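Lerato Le Roux
7/11/19

I moved to Travville in June and I want to write a little about learning to take the bus here, for other people who are new. It is a long thread, sorry. 1/

The first thing I did wrong was to wait on the wrong side of Fourie Street. At home the traffic goes on the other side, so my feet still go to the old place. I watched two buses pass in front of me before a lady with a stroller told me to cross. 2/

The number 13 and the number 72 stop at the same pole. The 13 goes to the hospital. The 72 goes to Brammont and then comes back by the river. If you are going to the library, both are good, but the 72 is slower in the morning. 3/

You must pull the cord before your stop. I did not know this word, cord. I was looking for a red button. The driver waited very politely while I looked. 4/ 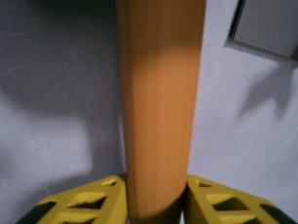
The monthly pass you can buy at the Wultard pharmacy, at the counter in the back. The machine in the station sells it also, but it did not take my bank card and it kept my place in the menu for a long time. Bring your address paper the first time. 5/

Many people say "thank you" to the driver when they go out by the back door. They have to shout it. I was shy to shout in English, so for two weeks I always went out by the front door and I disturbed everybody who was coming in. Now I shout. 6/

In the evening the last 72 leaves Brammont at 9:40, and it does not wait. I learned it after my English class, when the teacher explained the present perfect for too long. I have walked home. (This is present perfect. I think.) 7/

A question I still cannot answer: when the bus is full, do you ask a person to take the bag from the seat, or do you stand? I have seen both. An older man told me "just look at the bag." I tried and the girl moved it, but she did not look happy. 8/

Somebody asked about bicycles. There is a rack on the front of the bus and it has place for two. You put the bicycle yourself, the driver stays in the seat. Show him first that you are going to do it, so he sees you. 9/

If you know how the holiday schedule works, please write it to me. The paper at my stop has become yellow and I can read only the top half. 10/10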